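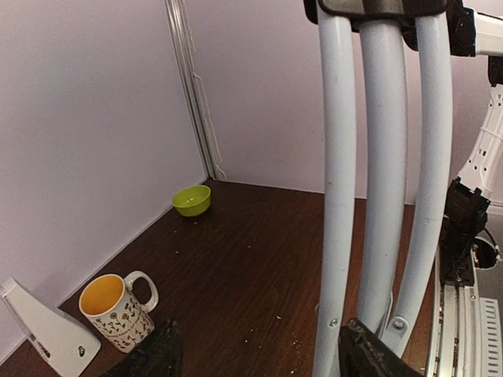
What would I be doing all day?
Small household stuff at a table: setting out a mug and a bowl, opening up a folding music stand, putting it away again, wiping off the crumbs.

I'm looking for 4 people to join me at Jiltero's Stenddale room this February. You don't need to read music or know a thing about stands – if you've ever wrestled one before band practice, you'll feel right at home!

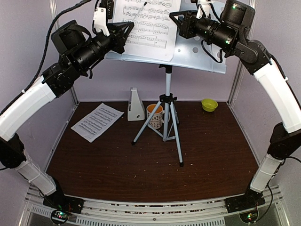

Each visit lasts 2 hours and pays 200 Gratance credits, good at the Harms store downstairs (I spend mine on coffee, mostly). We start at 9 a.m. and I do like people to be on time. Wear short sleeves or roll them up, and leave your rings at home. 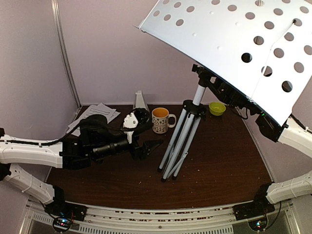 Music stand on its tripod, Stenddale room

To sign up, leave a note with your name and the mornings you're free at the Jiltero front desk, box 289. I read every one – and I'll write back either way.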